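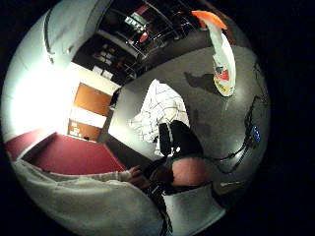
A dark glove and a checked cloth

The watch stopped in November, in the week after the funeral, and Lucienne Fleury put it in a drawer with the spare keys. In spring she took it out again and carried it in her handkerchief to the shop of Gwenaël Maillard, behind the market.

"It is a Kelleck," she said. "My husband wore it for 40 years."

Maillard turned it over. He was a slow man and did not like to speak before he had his glass in his eye. The case was steel, a little worn at the lugs, and the strap had been changed many times. He opened the back with his thumb on the knife, and he looked for such a long time that she sat down.

"The case is Kelleck," he said. "And the dial too. But the movement inside is a Dorkach."

"Is that bad?"

"It is cheaper. Somebody exchanged it."

She asked when, and he could not tell her. Under the balance there was a small mark scratched in the metal, two letters and a date, as repairers did in those days. He wrote the letters on a paper for her: A.G. 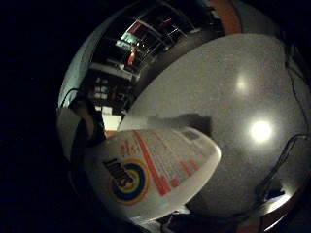
At home she put the paper against the sugar bowl and looked at it during supper. She knew only one A.G. Armelle Guillot had worked on the bench at Ramico before the factory closed, and for one summer, before the wedding, Hugo had walked out with her. It was never a secret. He spoke of it perhaps twice, and without any special voice.

Armelle was still in the telephone book. Lucienne let it ring for long, and was ready to put it down when a voice answered.

"The Dorkach," said Armelle, after some silence. "So he kept it."

"You took out the real one?"

"He asked me to. He sold it to a dealer, a man called Gilmartin, who paid well for Kelleck movements. I put in another one so that the watch would go and you would not see. He was ashamed, you understand. It was the winter he had no work."
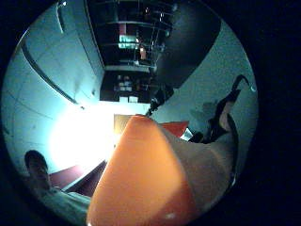 Lucienne remembered that winter very well. They had lived in two rooms above the bakery, and the rent was always late, and then one evening it was paid, with 30 francs left over. Hugo said that a cousin had given back a loan. She had bought a coat with the 30 francs, a green one, and he had told her to turn around in it, there in the kitchen.

"He wanted to buy a real one back," said Armelle. "He came to me again when he was 50. I told him the old one ran well enough."

"And did it?"

"It lost 2 minutes a day. I suppose he set it every morning."

He did. Lucienne had heard the crown clicking beside the bed for all her married life – she had thought it was simply a habit of his.

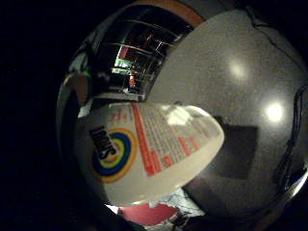 She returned to the shop when the rain had finished. Maillard had good news, as he believed. He knew a collector, Bohdana Tymoshchuk, who had a correct Kelleck movement from the same years and would let it go for a fair price. With this the watch would be complete again, and worth something.

"Can you make the other one go?" asked Lucienne.

"The Dorkach? Yes, certainly. It needs cleaning and a mainspring. But I cannot promise that it will keep good time."

"How much will it lose?"

He held it near his ear, although it was not running, and thought about it.

"A minute," he said. "Maybe more."

She took off her gloves and looked for her purse. The ticket he gave her was dated 30/04/2010, and she folded it inside the handkerchief and went out to catch her bus.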